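Notes on tracing a gripper that drops pens, 11/11/2018

The task is pens into a paper cup, two arms, parallel grippers. The arms had been doing it acceptably for weeks and then they started letting go early. Everybody who looked at it had a theory. Most of the theories were wrong, mine included, and what follows is the procedure I wish I had used before I let anyone retune anything.

I am going to assume you have the same general setup: two arms facing a shared table, a controller that logs finger position and motor current, and a status light on each wrist. If you have a different controller the menu names will differ. The order of the checks shouldn't.

## Don't start with the software

The first response to a dropped part is nearly always to raise the grip force. I'd like to see the evidence that this has ever fixed anything for longer than a day. What it does do is hide a mechanical fault until the fault gets big enough to beat the new setting. Romana Kadlec went through our change history in July and found the force value had been raised on three separate occasions, each time with a comment saying the problem was solved.

So put the force back where it was at commissioning. Ours was 1000 in the controller's own units, and it had crept up to 1060. That doesn't sound like much, and the vendor's support desk at Grekasis told us it was within tolerance. Maybe so. I still wanted a known baseline, and "within tolerance" is what support desks say when they would like to close a ticket.

## Read the lights, but don't believe them

A status light reports what the controller thinks. On our arms green means idle and ready, blue means a motion program has control. Neither one means the gripper is holding something. I have watched a light stay blue through an entire run with a pen on the table and nothing in the fingers, and the log for that run says "grasp OK."

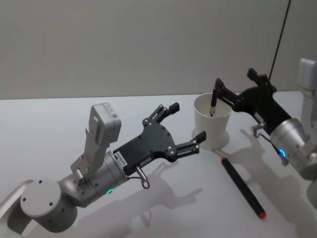
The log says OK because the check behind it is weak. It compares finger position with a threshold, and if the fingers stopped before fully closed, the software assumes there is an object between them. A finger that sticks on its linkage will pass that check every time. So will a finger that has run into the wall of a cup. If your success rate comes from this signal, throw the number out and count by eye for an afternoon. I know how that sounds to whoever has to write the report.

## The checks, in order

You need a notebook, a driver that fits the linkage screws, and a second person at the emergency stop. I mean a person standing there with nothing else to do. Jarmila Šimek did this for me and stopped the arm twice, and one of those stops saved my knuckles.

1. Stop the motion program and cut drive power before you put a hand between the fingers. A paused program is still a live program. Our pendant has a Pause button the size of a coin and it does nothing for your safety.

2. With the power off, push each finger sideways at the pad. There should be very little play. Compare left with right on the same gripper, then compare the two grippers with each other. Write it down even if it feels fine.

3. Check the linkage screws one at a time. Do not tighten as you go. Mark any that turn, finish the whole gripper, and only then tighten them, or you'll never know which one was loose.

4. Press on the contact pads with a thumb. A pad can look perfectly seated and still shift under load. One of ours did.

5. Follow the cables from the wrist with your fingers, moving the joint by hand through the range it uses for the task, if your arm lets you release the brakes safely. You are feeling for a spot where the cable goes tight.

6. Restore power, stand clear, and open the gripper fully over a pen lying flat on the table. Close at low speed, lift a little, hold, lower. Use different pens. A fat marker will forgive a bad pad, and a slim barrel won't.
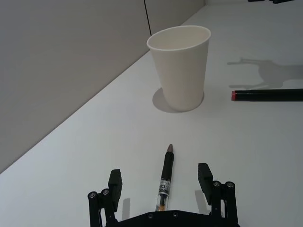 7. Repeat step 6 four times with each gripper before changing anything. If the drops happen on only one side, stop there and go back to steps 2 through 4 for that side.

## What we found, for what it's worth

One gripper had a pad that shifted and a linkage screw that turned freely. We reseated the pad, tightened the screw with the threadlocker Zovitz sells for small fasteners, and left the force at 1000. The drops on that side stopped during the tests we ran.

I'm not calling it fixed. The other gripper still loses a pen now and then, always on the way into the cup, and I suspect the approach angle. The team at the Plulluvska site thinks it is the cable. They haven't done step 5 yet, so I've asked them to do that before sending me another opinion.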